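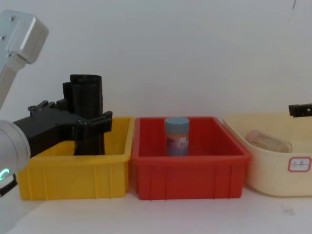
Figure 2. Yellow and red bins from the container set, side by side, with a small jar standing in the red bin.

3.2 Containers and items

The Vovside study looks at how small household goods are divided between open containers that stand within reach of one another on a table. All of the sorting reported in this section was done at the Tumville site. The item list and the layout of the table were fixed in May and were not changed after the first session.

Two of the containers are ribbed plastic bins with a thick flared rim, one yellow and one red. They are similar in size and shape, so colour is the main thing that tells them apart. The third is a cream-coloured basin with rounded corners. It is deeper than the bins and its sides are smoother. We wanted one container that differed in form as well as colour, as most homes have a mixed set of tubs and trays and few have a matching one.

The item list has 20 entries. Small jars, such as the one with the pale blue screw cap in Figure 2, stand upright in a bin and stay below the rim or close to it. Tall items do not. The black cylinder is the clearest case: when upright it stands well above the rim of a bin, and it has to be lowered from a greater height than anything short. We kept tall items on the list for this reason. Leaving them out would have made the results tidier but less like ordinary putting away, where there is nearly always something that will not sit down with the rest.

3.3 Procedure

Each item was assigned to one container before the session began, and the assignment was held constant within that session. Between sessions the assignments were rotated, so that no item was tied to one colour throughout. The containers stood in a row and were emptied at the end of each run.

We recorded 600 runs. A run ended when the last item on the sheet had been released, whether or not it was in the right place. In total this gave 3591 placements that could be scored. The others were dropped before scoring because the item or the rim was hidden at the moment of release. A run did not use the full list - the sheet for that run named the items to be put away, and the length of the sheet varied.

A placement was scored as correct when the whole base of the item was inside the assigned container. An item resting on a rim was scored as incorrect, even where most of it was over the right container. This matters most for neighbouring bins, where the two rims touch or nearly touch and a tall item can lean from one across to the other. Items that tipped over after release were still scored as correct if they stayed inside, and the tipping was noted in a separate column.

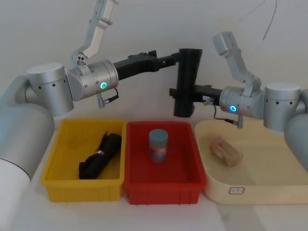
Why were the containers left without lids?
Lids add a second task, opening and closing, and the time taken for it cannot easily be separated from the time taken to sort. Open containers also let the sorter see what has already been put in, which is how bins of this kind are mostly used on shelves and worktops.

3.4 Scoring of upright items

Some items can reasonably be stored either standing or lying down. For jars and cylinders the sheet asked for standing, and for soft or flat goods it asked for neither. Two scorers went through every placement separately and then compared sheets. They disagreed on just over 10 placements, all of them involving lean, and these were settled by going back to the recording together.

A standing item was allowed to lean against an inner wall. The ribs on the bins are on the outside of the front panel and were ignored in scoring. We did not measure the angle of lean. The basin was scored by the same rules as the bins, although its greater depth means that a leaning item is less likely to reach the rim. Results are given separately for each container in Section 4.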